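July 28, 2023
By Oda Hovland
14 shares | 2 comments

Left Hand, Right Hand

Left one was dragging again. Not much. A hair. You close the handle and the jaw comes in late, like somebody answering a question they didn't hear.

I'd been on since seven. Blue shirt, flat, fold, shake it out, blue shirt. The Tretik pair gets a full service at 2,000 closes and the counter on the left said 1,255, so by the book it was fine. The book was written in Preltport by a man who has never folded a shirt in his life. I know because Stellan wrote it.

So I called him. Propped the phone, put him on speaker, picked up both grippers and went for the bottom corners so he could hear it. Clamp left. Clamp right. A little tick from the left, after.
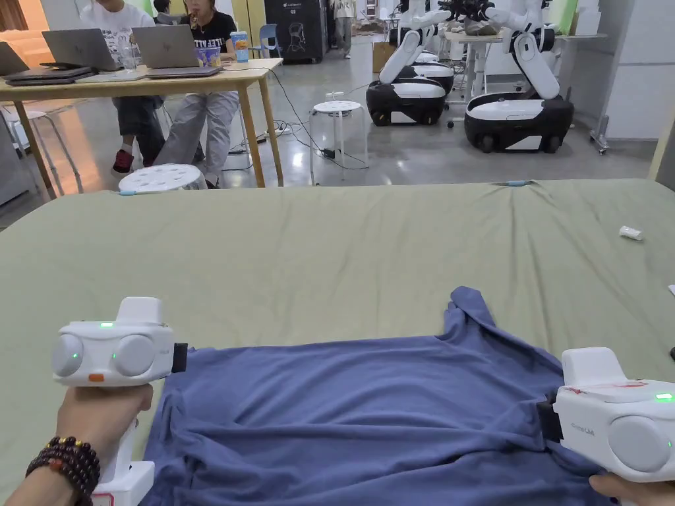 Stellan said it was the hub screw, it was always the hub screw, and had I checked the hub screw.

I had not checked the hub screw.

"Then why am I on the phone," he said. Chewing something. Stellan Engström is always chewing something.

Ok. Down on the cloth, both of them. Hex key out of the tin. The tin used to be for throat drops and everything in it still smells like that, the keys, the spare pads, the little bag of washers Åberg sent in February with no note. You go in on the outer joint first. Quarter turn. Never more, the plastic behind it is soft and if you crush it you've bought a new hand.

Quarter turn. Nothing. Solid.

"It's solid," I said.

"Other side."

Other side. Also solid. He went quiet, and I could hear the ferry horn at his end, the long one, so it was ten to something. My mother used to set the potatoes by that horn. I didn't tell him that. We don't talk about Preltport, me and Stellan, not since the house.

"Do a pair check," he said finally. "Side by side. Slow."

Pair check goes like this. Shirt out of the way. Hold them up next to each other, a hand's width between. Wait for green on both. Then close together, open together, ten times, and you don't watch one or the other, you look at the gap. If the gap moves, one of them's lying.
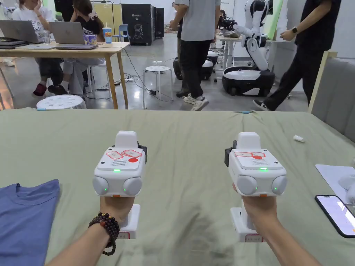 Four, five, six. Arms getting heavy. My beads kept sliding down on my wrist and knocking the handle, tick, and I stopped.

Tick.

Did it again on purpose. Tick.

"Was that it?" said Stellan.

"No," I said. "Kind of."

Because that was the noise. Stupid. The noise was me — the bracelet, one loose strand of it, hitting the grip every time I squeezed. But the drag was real. I could feel the drag. I wasn't going to let him hang up on a bracelet.

I pulled the strand tight and ran the rest. Seven, eight. At nine the gap moved. Left came in late, no tick, just late.

"It's late and it's quiet," I said.

He stopped chewing. "Lint," he said. "It's a shirt. You've been at one shirt all day. Look inside the fingers, where they meet."

So in with the tweezers. Up behind the tip, in the dark part, and there it was, a plug of blue fuzz the size of a lentil, packed hard. Took three goes. Came out in one peice in the end, and I felt ridiculously proud. I wiped the pads, dry cloth, no spirit, spirit makes them shiny and shiny slips. Wrote it on the sheet. Lint, left, 1,255. Then back to the shirt, to see.
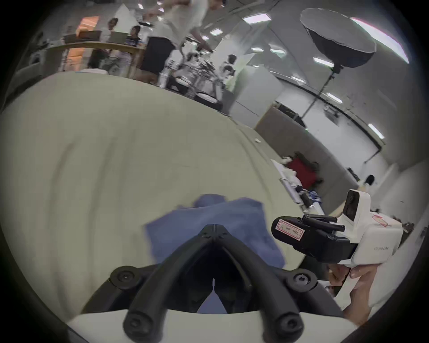
Back on the blue, the other gripper held out.

Good. Quick. Both corners, same time.

"Put it in the book," I told him. "Lint. Every two hundred or so."

"It's my book."

"It's a bad book."

He laughed, the real one, the one from before. Then he said the house was sold. Just like that, right in the middle of it. Kovora had bought the whole row, they wanted it for the terminal, his signature was on it and they needed mine, he'd been meaning to call for weeks and then I'd called him about a screw.

I said ok. I said send it.

He said the blue room still had our heights on the door frame and did I want the door frame.

I was holding both grippers. I don't know why I hadn't put them down. Left hand, right hand, all the lights green. I opened them and closed them. 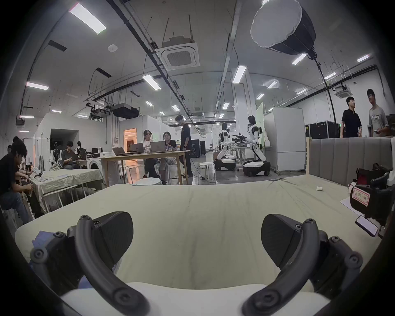
Both fingers, and the robots over by the pillar.

"Oda?"

"How would you even get it out," I said.

He said hex key wouldn't do it. He said he'd need a crow bar, and somebody to hold the other end so the wood didn't split, and that the long ferry ran until nine.

I looked at the counter. 1,268. Plenty left on it.

I washed the shirt fuzz off the tweezers and put them back in the tin, and the tin in my bag, and went to see about the ferry.

2 comments | Share this story
© Oda Hovland. All rights reserved. Contact | Back to top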